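September, late evening

I have been meaning to write for days and every night I've fallen asleep with the lamp on instead, so tonight I made tea first and sat down at the table before I could talk myself out of it. The window is open and the whole of Sutcliffe smells of cut grass. Somebody down the hill is still mowing in the dark, bless them.

The move is nearly over! I keep saying that, and then I open another cupboard. We are 72 miles from the old place in Treria and I had pictured something grand and final, one long day with everybody sweaty and cheerful and pizza on the floor at the end of it. What I got was three weeks of little trips, the car full to the roof each time, and a growing suspicion that the things were breeding in the boxes. The odometer has gone up by 806 since we started, which I only know because I wrote the number on the back of my hand like a schoolgirl and then copied it into the notebook before my bath.

Today was the turn of the odds and ends. I had been putting them off, because odds and ends have no proper home and you can't just decide on a shelf for them the way you can with plates. Every drawer in the old kitchen had a bit at the back that I never looked at, and on the last trip I simply tipped all of those bits together and drove off with them. So this afternoon I sorted, very slowly, with the radio going, and I enjoyed it far more than I expected to. 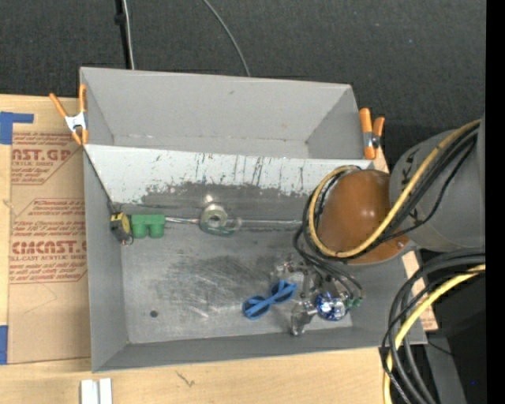
The gray bin this afternoon, sunglasses and all.

I'm fond of that bin, scratched as it is. The floor of it is all smudges and swirls and the divider has a big dark scuff along the bottom, and I did think for a minute about giving it a good scrub, and then I thought, no, it can stay as it is – it will only get scuffed again. The two clamps with the orange handles are so cheerful. I would happily have orange handles on everything I own.

The blue sunglasses made me smile. I wore a blue pair all through the summer at Ploltell, when we ate every meal outdoors and I burned the tops of my feet, and one look at those dark lenses and I could practically hear the gulls. I must remember to keep a pair by the front door here. The evening sun comes straight up the road and I drove home yesterday squinting like a mole.

The old savings jar turned up too, right at the bottom of the last box. I'd guessed there might be enough in it for a nice lunch, but the coins are all from our years in Amum, 3000 of them by the bank's paper wrappers, and I have no idea where a person takes such a thing. It's on the windowsill for now and looks rather handsome.

My back is sore and my tea has gone cold. Curtains tomorrow, if the rail is long enough, and I still haven't found the good scissors.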